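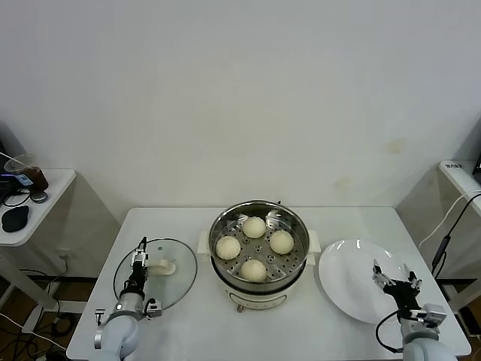
Par Hawi Gebru, service de presse de Jiresent

Communiqués | Robotique | Maintenance

Asasthorpe, le 2 septembre 2020 – Jiresent publie le carnet d'entretien de Bogale, sa cellule à deux bras affectée au service des petits pains vapeur. Le document compte 70 pages. Une bonne moitié parle de câbles, ce qui donne une idée assez juste du métier.

Bogale travaille sur une table blanche, avec un cuiseur vapeur électrique au milieu, le couvercle en verre d'un côté et une grande assiette de l'autre. Le bras gauche s'occupe du couvercle, le bras droit des petits pains. Ce partage des tâches a demandé trois réunions.

L'équipe d'Afiq Menon, responsable de la maintenance, a retenu un cycle de 168 heures entre deux révisions complètes. La première version du carnet en prévoyait 200. Les doigts des pinces ont fait connaître leur désaccord : jeu latéral à gauche, fermeture paresseuse à droite, et un petit pain marqué d'une empreinte que le service commercial a proposé d'appeler une signature.

« On nous demande souvent quel est le composant le plus délicat de la cellule, indique Afiq Menon. C'est le couvercle. Il est rond, il glisse, il s'embue, et la pince le prend de travers dès que la table a bougé d'un doigt. Nous vérifions donc la table avant de vérifier le robot. Les ingénieurs n'aiment pas beaucoup cette page. »

La révision commence hors tension, cuiseur débranché et froid. Le technicien essuie les doigts des pinces, contrôle le serrage des vis, puis suit chaque câble à la main, de la pince jusqu'à la base du bras. La boucle laissée près du poignet doit rester souple dans toutes les positions. Si elle tire, on la refait. Si elle pend dans l'assiette, on la refait aussi, et l'on change d'assiette.

Vient ensuite le recalage des deux bras, à vide, d'abord au-dessus du cuiseur puis au-dessus de l'assiette. Les essais avec de vrais petits pains arrivent en dernier. Le carnet précise qu'ils ne sont pas considérés comme des consommables de maintenance, malgré plusieurs notes de frais en ce sens.

En cas de panne, Jiresent s'engage à remplacer une pince sous 24 heures sur le site de Hedemby, où une deuxième cellule sera installée en octobre. Pour les câbles, aucun délai n'est annoncé : il faut d'abord trouver le bon.

Le carnet est envoyé gratuitement sur demande écrite au service de presse de Jiresent, à Asasthorpe. Les visites de la cellule se font sur rendez-vous, en dehors des heures de révision.

Dernière mise à jour : version 2 du communiqué, délai de remplacement des pinces corrigé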